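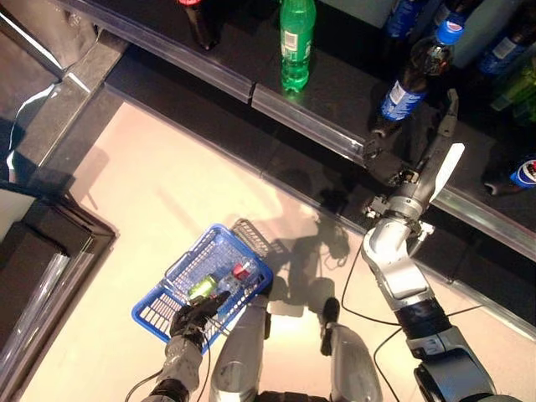
The tench (Tinca tinca) is a freshwater fish of the carp family, found across much of Europe and parts of western Asia. It lives in still or slow-moving water with a soft bed and plenty of weed. It has long been kept in farm ponds for food, and both the wild green form and the golden form are now sold for garden ponds.

Appearance

The body is thick and rounded, with a deep tail base and a nearly square tail fin. The scales are very small and lie under a heavy coat of slime, so that the fish feels smooth in the hand. There is one short barbel at each corner of the mouth. Wild fish are olive green, darker on the back, and have small red-orange eyes. Golden tench are yellow to orange, often with black spots, and have dark eyes. Adult males can be told from females by their larger pelvic fins, which have a thickened outer ray.

Keeping in ponds

Tench spend most of their time near the bottom and feed on insect larvae, snails, worms and some plant matter. They are most active at dusk and through the night. In a clear pond the green form may go unseen for weeks, and the golden form is usually chosen where the owner wants to see the fish.

A pond for tench should have open water as well as planted shelves. The pond at Derkanwood holds 3,955 litres and has kept a small group of golden tench with goldfish. A smaller one at Ravholm, of 1,771 litres, was found to be too cramped once the fish had grown, and they were moved.

The species copes with low oxygen better than most pond fish, but this does not make it suited to dirty water. Ammonia harms tench as it does other fish. Feeding around the base of plants stirs up silt, and plant baskets are often topped with gravel to hold the soil in place.

Sinking pellets are the usual food. Floating food tends to be eaten by goldfish or orfe before it reaches the bottom, and in mixed ponds the tench are commonly fed last, after dark.

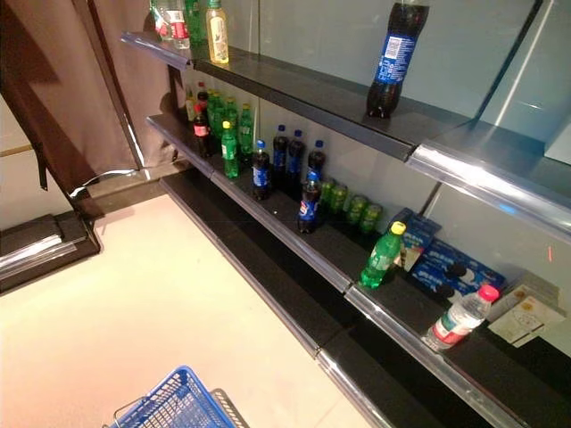 Vasiliki Tsolakis disagrees with feeding after dark and holds that uneaten pellets are then left to rot, when they could be seen and netted out in the early evening. Romain Bouvier's notes on the Kultbridge ponds recommend a small amount at dusk, with none given in cold weather.

Breeding

Spawning takes place in late spring and summer, once the water reaches about 18°C. The eggs are small, greenish and sticky, and are scattered over water plants. They hatch in a few days. The young stay among the weed and are eaten by other fish, including adult tench, so few survive in a garden pond without dense planting.

Winter

In cold weather tench stop feeding and lie still in the mud or among dead stems. They should not be disturbed. Heavy leaf fall is best removed in autumn.

The "doctor fish"

An old belief held that sick fish rubbed against tench and were cured by the slime. There is no good evidence for this, although the name is still used by some pond keepers.

See also: Common carp, Crucian carp, Orfe, Rudd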